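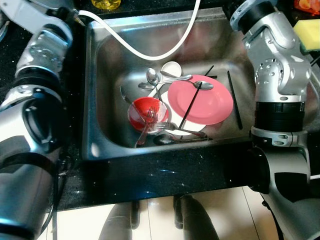
Stainless sink, speckled black granite.

Six months without a car

11/26/18 – 2 min read

Quick one, typing this on the 147 with one thumb so forgive whatever.

Sold the car in May. Lots of you asked how it's going and I kept saying post coming soon. So. Post.

Money first. $1696 not spent so far, counting insurance, gas and the parking permit, minus what I put on my bus card. I did not count the bike tune up. Should have. Koveno wanted way too much for two brake cables and I paid it because it was raining.

Mornings are fine. Better than fine? I read now. Finished a whole fat novel Shuzhen Shao lent me two years ago, gave it back, she'd forgotten she owned it. Evenings are worse. The last good bus from Donstead leaves while everyone is still eating and then it's either run or beg a ride. I've begged Gergely Gulyás so many times I bought him a tank of gas.
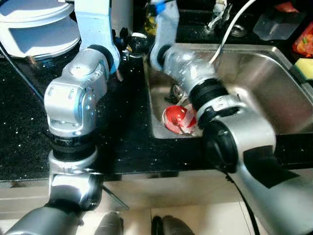
Kitchen counter, sink side.

Groceries are the real change. No more big shop. I go three times a week with a backpack and buy what I can carry, so no melons, no giant detergent, no "might as well get two." Eating more lentils then I ever have. Walk to the store is 12 minutes, longer coming back, uphill with potatoes. My shoulders have opinions.

Thanksgiving I cheated. Pouran Farahani drove me and the turkey. You can't take a turkey on a bus – well, you can, I asked the driver, but I didn't want to be that person.
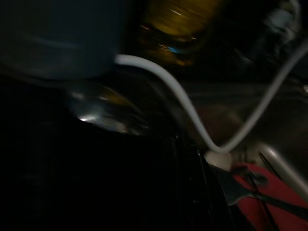 Stuff I got wrong

Bought cheap rain pants. Don't. They're a bag with legs.

Thought I'd bike in November. Have biked in November one time.

Assumed the transfer at Chowdary would wait if the first bus was late. It does not wait. It sees you running and it goes. I now take the earlier one and stand there with coffee like a grownup.

Also forgot how much I used the car just to be alone. Sitting in the driveway for ten minutes before going in, radio on. Didnt see that one coming. I take the long way round the block now, sort of the same thing, colder.
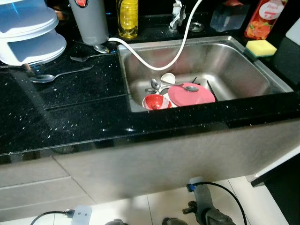

And winter is the bit I'm nervous about. Welington Holanda did two winters carless and says boots, good boots, spend the money. Ok. Spending the money. Zeyu Zhong says buy a car in January like a normal person. We'll see. If I cave I'll tell you.

My stop's next, gotta go. Bus tips in the comments please, especially for getting home with eggs.

Get new posts by email. Enter your address to subscribe. Unsubscribe any time.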